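Plants & Propagation

Correas set little seed in cultivation, and what they set is slow to germinate. Most growers therefore raise them from cuttings. At Potelton, Golnar Zamani takes hers in March, once the summer growth has firmed but before the stems turn brown.

Each cutting is 100 mm long with the lower two thirds stripped of leaves. The base is cut just below a node and dipped in rooting gel. The mix is three parts coarse sand to one part coir – peat holds too much water in a cool autumn. Trays stand under mist with the base held at 22 degrees.

Correa reflexa is variable in this respect. Forms from coastal heath root readily, while those from dry inland woodland may sit for months with callus and no root. In the last batch of 100, 32 of the inland cuttings were still unrooted when the rest were potted on.

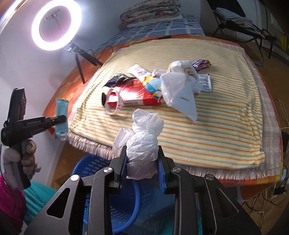
Kourosh Bahrami, who grows the same forms at Randmont, prefers to wound the stem on one side and leave out the gel. His plants go into deep tubes, are tipped once at the third pair of leaves, and get a low-phosphorus feed from September.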